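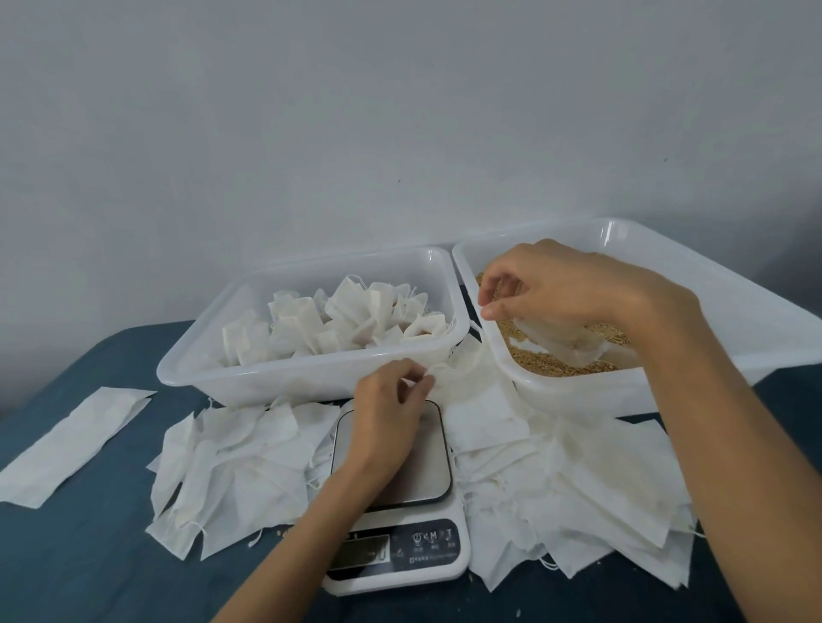 The second quarter of the Clillwood day centre grant went mostly on the building and on staff hours. The new boiler was fitted in the first week and the side entrance now has a ramp and a handrail. We opened on all the planned days except one, when the water was off in the whole street. Attendance at the lunch club has held up, and the craft table has been busy with the grain bags, small white drawstring pouches filled by hand for the summer sale. Ertuğrul Yurt has taken over the bookings and the phone line.

Transport is still the weak point. The Flitham minibus failed its inspection and was off the road for 10 days. Frans Smits arranged lifts with private cars, and mileage was paid from the contingency line. We have asked two garages for a price on the rear suspension and will send both with the next claim.

Staffing: Oksana Hrytsenko started as deputy manager in June. The evening post at Wimeck is still vacant after 3 interviews. We would like to readvertise it at 20 hours with the travel allowance included, if you agree to the change.

Spending is within budget apart from heating, which is over by 200 pounds because the old boiler ran longer than planned. Training is under by a similar amount and we ask to move the difference across.

Next quarter: kitchen flooring, first aid refresher for all staff, and a survey of the 45 households on the Wimeck waiting list. The survey form is in draft and Tamara Semeniuk will send it to you for comment.

Bohdana Semeniuk
Centre manager
June 24, 2018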